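The hallway nook, part whatever we're up to now

So the nook is back on! If you've been reading since the kitchen saga you'll remember the nook, that skinny useless bit of hallway between the bathroom door and the linen cupboard where previous owners kept (going by the stains) a very leaky pot plant. I've painted it twice now. The first colour looked like a lovely soft grey on the card and like wet cement in real life, so back to the hardware shop I went, and the second one is a pale grey-white that changes its mind depending on what time you walk past. I like it best at breakfast. At night it goes a bit dentist.

The plan, for anyone new, is a little lit-up shelf spot where keys and sunnies and library books can live, with a strip of lighting down the back that comes on gently when you get up at 2am and don't want to be blinded. I've wanted one ever since we stayed at that place in Cokbridge, where the hall lit up all soft and golden on the way to the loo and I thought, well, that's what having your life together must feel like.

Anyway, I am very much a beginner at the electronics side, and I want to be clear that anything on 240 volts is not touched by me, ever. The sparky put in a proper power point up high inside the linen cupboard and everything I'm playing with runs off a plug pack at 5 volts, which I'm told is hard to hurt yourself with (Suqin said "hard", then looked at me for a while, then said "well, hard-ish").

Suqin Guo is my neighbour two doors up and she's the one who got me onto Vastum. They're a small outfit that sells controller boards for this sort of home tinkering, and she had one left over from doing her daughter's dolls' house, so I got it for the price of a banana cake. It sat on my desk for most of the winter in a zip bag. I'd pick it up, admire it, put it down again and go and do some sanding.

What finally got me moving was the white panel. I'd been umming and ahhing over whether to hide the board in a box or just let it be seen, and every box I tried looked like an alarm system. Then I found a flat white panel in the shed that had come off the old wardrobe, gave it a good wash and a light sand, and held the board up against it, and oh, it looked great. Red on white! Like a brooch. I went straight inside and told everyone in the house, who were watching the footy and did not share my excitement.

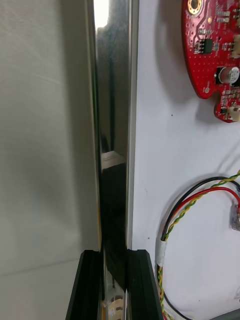 Mpho Fourie
Writer, painter of hallways, owner of too many half-used tins

I'm so pleased with that red. Most of the boards I'd looked at online were green, which is fine, but green next to my wall colour would've brought back the wet cement feeling. And I love that it isn't a plain rectangle. It has these rounded lobes, a bit like a splodge of jam, and the white plastic plugs sit over on the right-hand side, handy for where I want my wires to go. The gold ring around the mounting hole is my favourite bit. It's a tiny thing and I'm fully aware that I'm the only person who'll ever lean in close enough to look at it.

The black can-shaped thing with the silver top is a capacitor. I know this now! I'd been calling it the little battery for months and Suqin let me. She says it smooths the power out, and I nodded, and then went home and looked it up, and it was about as clear as the nodding. The chip with all the legs is the brains of it as far as I'm concerned and I leave that alone.

Then there's the shiny strip. This has been the source of more household discussion than the rest of the nook put together. It's tall and skinny and runs up where the panel comes to the wall, and my thinking was that it'd bounce the light about and cover the join, which is not my finest join. My husband's thinking was that it looked like a lift. We had it up, then down, then up again. It does show every fingerprint, I'll give him that, and it picks up reflections of the whole hallway, all dark and stretched out like a funhouse. But with that pale wall on one side and the white panel on the other, it needed something with a bit of drama to it. The strip stays.

A few things I'd tell myself if I was starting over. Get the panel sorted before you fall in love with a layout. Mine wanted to be a smidge wider and there's no arguing with an old wardrobe. Leave plenty of slack in your wires. Put a towel down on the floor so you can hear that you've dropped a screw but it won't roll under the skirting (there are two under there already and they can stay). And wipe the shiny thing last, right at the end, when you've finished poking at everything around it.

For the lights themselves I've gone with a warm one from Unier, 3,000 kelvin, and I'd be wary of going any whiter in a hallway. I did try a cooler one from the bargain bin first. It made the towels in the linen cupboard look blue and it made me look unwell, so that one's gone to the shed to light up the paint tins. I haven't stuck the new one down yet. I want to live with it held up by masking tape for a few nights first, seeing as I got the wall colour so wrong the first time round by rushing.

Still on the list: a little lip for the shelf so the keys don't slide off, a cover for the ugly stretch of cable near the cupboard hinge, and some kind of hook for the dog lead. Qiu (the dog, for newcomers, she's a whippety sort of thing and she hates change) has decided the nook is where she wants to sleep now that I've got tools all over it. She wasn't interested when it was empty. I've been stepping over her with a screwdriver between my teeth, saying excuse me.

I'm aiming to have the lot finished in September, before my sister comes down and sees the hallway for the first time since the leaky pot plant stain. If you've done anything like this and found a nice way of hiding a cable on a pale wall, please tell me in the comments! Paint over it? Run it behind something? I've seen people use those stick-on channels but the ones I bought wouldn't stick to my paint, and when I peeled one back off a little bit of the wall came with it, so I'll be getting the tin out again on the weekend.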